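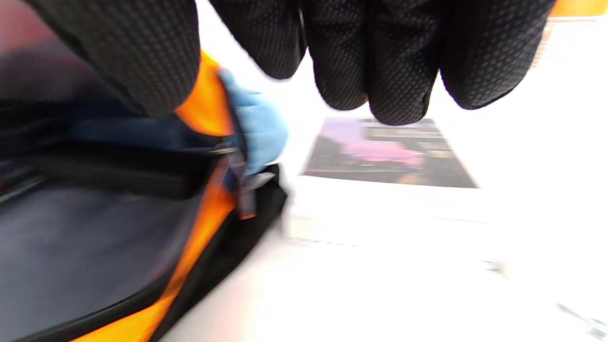

Vehicle Recovery Equipment: Pre-Trip Inspection Checklist
Anitley Trail Club, unit 4 (short-wheelbase pickup, Billetti front winch)

Inspected by: Mihret Wolde
Second check: Mulugeta Woldemariam
Started 7:40 a.m., Tuesday
Result codes: OK / MON (monitor) / FAIL (remove from service)

1. Winch and mount

1.1 Mounting bolts present and torqued to the plate spec. OK
1.2 Mounting plate free of cracks at the weld toes. OK
Comment: surface rust on the lower left gusset. Brushed and painted. No pitting.
1.3 Free-spool lever engages fully in both positions. MON
Comment: stiff going into gear. Rotating the drum a quarter turn by hand lets it seat. Gear housing to be opened at the April service.
1.4 Brake holds rated test load for two minutes. OK
1.5 Fairlead free of burrs and sharp edges. OK
1.6 Data plate legible. OK
Comment: serial ends 3423. The log sheet had the serial from the old winch. Corrected.

2. Rope and hook

2.1 Full length pulled out and examined. OK
2.2 No cut strands, glazing or flattened sections. FAIL
Comment: glazed section on the first drum layer, length of one hand. Rope removed. Replacement is the Sesard synthetic from stores, spooled under a load of 500 lb. Rewrapped once after the third layer crossed over itself.
2.3 At least the minimum number of wraps left on drum at working length. OK
2.4 Hook latch closes under its own spring. OK
2.5 Hook throat opening within limits. OK

3. Electrical

3.1 Battery terminals tight and clean. OK
3.2 Isolator switch cuts all power to the winch. OK
3.3 Cable insulation intact from battery to solenoid box. MON
Comment: light chafing where the positive cable passes the radiator support. Split loom added. A. Assefa asked for a proper grommet - part is on order from Shiferaw.
3.4 Remote control: in, out and stop all respond. OK
3.5 Spare remote carried and tested. FAIL
Comment: spare was not in the truck. Found later on unit 2. Returned and tested, changed to OK at 9:15 a.m.

4. Loose recovery gear

4.1 Shackles: pin threads clean, pins turn by hand. OK
Comment: tag 1493 has no readable load rating. Withdrawn and scrapped.
4.2 Tree strap: stitching and eyes sound. OK
4.3 Snatch block: side plates straight, sheave turns freely, greased. OK
4.4 Line damper carried. OK
4.5 Gloves: one pair per operator, no holes. OK
4.6 Kinetic rope stored separately from steel items. MON
Comment: was under the shackles again. Moved to its own bag behind the seat. Drivers to be reminded.

5. Recovery points

5.1 Front points rated and bolted to frame. OK
5.2 Rear receiver pin correct diameter, clip fitted. OK
5.3 No tow ball used or fitted as a recovery point. OK

Open items

1.3 Gear housing - M. El Idrissi, April service
3.3 Grommet - D. Alemneh, on delivery
4.6 Storage reminder - M. Wolde, next drivers' briefing

Unit 4 released for use with single-line pulls limited to 4000 lb until 1.3 is closed.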